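Carry-on only for five weeks: what goes in the toiletry box?
Travel & Packing > Packing Lists

peachcase_mel
January 28, 2020
Okay packing people, I need your brains! I'm off to stay with my aunt in Skjelbred for five weeks and I've decided to do the whole trip with one hard-shell case and a small backpack. My usual trick is to put everything that might come along into a cardboard box a few days ahead, live out of the box, and see what I reach for. I've done it before every trip since uni and I love it, it's half the fun of going away.

So far I've got the clothes down to a very tidy pile (three merino tops, I will not be talked into a fourth). The toiletries are where I come unstuck every single time. Desk as of tonight, with the box on the go:
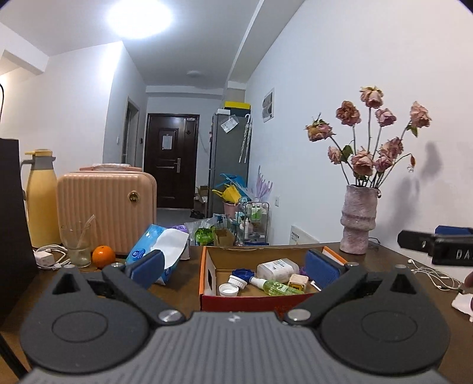 Questions I'm stuck on

1. Thermos, yes or no? The yellow one holds heaps and I adore it, but it's a big lump of a thing for a carry-on.
2. Do I decant the green spray or leave it in its own bottle?
3. Hard-shell people, where do you put the box stuff once it's out of the box? Mine slides to the bottom the second I stand the case up.

Flight limit is seven kilos and I've got a stopover in Omunton, so whatever I take gets lugged up and down a lot of stairs.

tramstop95
Love a box! I do the same thing with a shoebox and my partner thinks I'm bonkers. Thermos is a yes from me, but carry it empty and stuff your socks in it. You lose hardly any room that way and you've got tea on the train at the other end.

Grant_K
Disagree on the thermos, sorry. Mine weighed 287 grams on the kitchen scales and that's a whole merino top. Buy a cuppa at the station like everyone else.

tramstop95
@Grant_K five weeks of station cuppas, mate. Have you seen what they charge?

Grant_K
Fair point on the price. Still wouldn't carry it. If she's at her aunt's most of the time there'll be a kettle.

saadet_t
Oh this is my favourite kind of thread!! For the spray, check the size printed on the bottle before you do anything else. If it's over 100 mL it has to be decanted or left behind, even when it's half empty, they go by the bottle and not by what's in it. I got caught out with a lovely rosewater in December and I'm still cross.

Also, where's your toothbrush living? I pack the toothbrush last and once spent the first night of a trip hunting for a late-night chemist in my thongs.

And take the tissues. Always take the tissues. I keep one of the flat packs in the outside pocket of my backpack and it's the thing I use most.
Saadet Türkmen, window seat for life

peachcase_mel
@saadet_t toothbrush goes in on the morning, along with the charger, and yes I have a note stuck to the front door! Rosewater story is heartbreaking. Will check the spray tonight.

dusty_anorak
For question 3, get a hanging wash bag with a hook. I've had a Meltel one for years, it hangs off any towel rail and lies flat against the lid of the case, and you do up the straps over it so it can't slide. Best 200 grams I carry.

One thing though, I'd sort the little lids before you go. Loose caps in a box are fine at home and a pain in a hotel bathroom at midnight. Everything small goes in one zip pouch, cotton swabs included.

Grant_K
Seconding the zip pouch. See, I can be agreeable.

noodlelegs
I'm going to be the odd one out and say skip the wash bag and take the cardboard box as is! Cut it down to fit the bottom of the case. It weighs nothing, it keeps the bottles upright and you can chuck it in the recycling before you come home and use the space for presents. Did it all through my Tostimitz trip and it only went a bit soggy at one corner.

dusty_anorak
@noodlelegs a bit soggy is exactly my objection. One leaky shampoo and you've got papier-mâché on your jumpers.

noodlelegs
Wrap the shampoo! Cling film under the lid, screw it back on, done.

peachcase_mel
You're all brilliant. Spray is 95 mL so it's coming in its own bottle, hooray! I've ordered a hanging bag, and I'm filling the thermos with socks tonight to see how it sits. Grant, I'll weigh it and report back.

Grant_K
I'll be waiting with my scales.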